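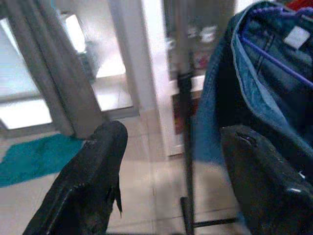
9/3/25
By Izzati Gunawan
Search this notebook

Indigo vat, back on it after a lazy August. The Worent starter is finally behaving. I fed it 3 spoons of bran last night and this morning it had that coppery skin on top and smelled like a barn (a good barn!). pH strip still reads a bit high for my taste, so no more lime until Ikhsan has had a look.

Dipped six cotton swatches, the scoured ones from the Wijaya bolt, and left two unscoured as a check. Unscoured came out blotchy, no surprise, but one has this lovely cloudy patch I'd love to get on purpose some day. Pinned it to the board by the sink.

Rinse water went in the 630 ml jars. Please don't pour those out, I want to see how much settles!

Ikhsan, your denim question: I think the seams fade first mostly from rubbing on the raised edge, and the dye sits near the outside of the yarn anyway. We could sand a scrap and compare. Swatch 117 would do, it's ugly already.

To buy: bran, pH strips, gloves in my size for once.

2 comments
6 shares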